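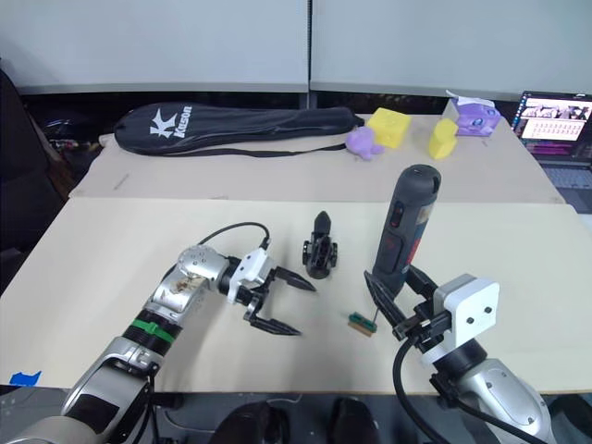 그림 1. 밝은 베이지색 상판의 작업대

Gredell 구술 방언 말뭉치 데이터 카드

1. 개요
본 말뭉치는 Gredell 지역 고령 화자의 구술 담화를 녹음하고 전사한 음성 언어 자료이다. 지역 방언의 음운 및 어휘 변이 연구를 목적으로 구축하였으며, 비영리 학술 용도에 한하여 제공한다. 총괄 책임은 Annag Crichton, 전사 지침의 작성과 개정은 Iveta Matoušek가 맡았다.

2. 구성
녹음 파일은 총 600건이며, 화자는 176명이다. 각 파일에는 철자 전사, 음소 전사, 화자 정보표가 대응한다. 화자 정보표에는 출생 연대, 성별, 거주 기간, 주 사용 언어가 기재되어 있다. 성명과 상세 주소는 수록하지 않는다.

디렉터리 구조는 다음과 같다.
audio/ 원음 파일(WAV, 48kHz, 모노)
trans/ 철자 및 음소 전사(UTF-8 텍스트)
meta/ 화자 정보표 및 녹음 환경 기록
docs/ 전사 지침, 동의서 서식

3. 수집 절차
면담은 화자의 자택 또는 Ďurica 마을회관에서 진행하였다. 조사자는 농사, 혼례, 음식, 유년기 놀이에 관한 공통 질문지를 사용하되 화자의 자유 발화를 우선하였다. 모든 화자에게서 서면 동의를 받았고, 철회 요청이 접수된 자료는 배포본에서 삭제하였다.
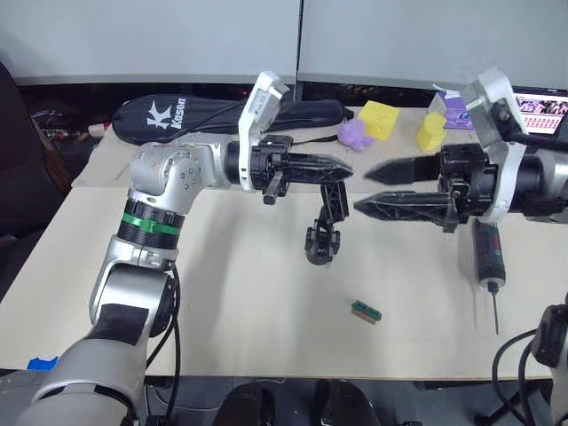 사진 제공: Flemument 자료실

4. 전사 및 검수
1차 전사는 Clorker 편집기로 작성하고, 다른 전사자가 원음을 들으며 대조하였다. 판독이 불가능한 구간은 [불명], 두 화자의 발화가 겹치는 구간은 [중첩]으로 표기한다. 전사자 간 일치도는 무작위로 추출한 파일 100건을 대상으로 산출하였으며, 항목별 수치는 docs/agreement.txt에 수록되어 있다. 불일치 항목의 최종 판정은 Tomás Brophy가 담당하였다.

5. 알려진 제한 사항
산간 지역 화자의 비중이 해안 지역에 비하여 낮다. 일부 야외 녹음에는 바람 소리와 가축 소리가 포함되어 있으며, 해당 파일은 meta/noise.csv에서 확인할 수 있다. 어말 모음의 장단 표기는 초기 전사본과 후기 전사본 사이에 차이가 있으므로, 음장 분석 시에는 개정 지침 적용 여부를 먼저 확인하여야 한다.

6. 이용 조건
이용자는 화자의 신원을 추정하거나 음성을 합성 목적으로 변형하여서는 아니 된다. 연구 결과를 발표할 때에는 말뭉치 명칭과 판 번호를 명시한다. 원음 파일의 재배포는 허용되지 않는다.

7. 갱신 및 문의
정오표는 매년 10월에 갱신한다. 전사 오류 신고와 이용 신청은 자료 관리 담당 Ohemaa Opoku에게 서면으로 제출한다.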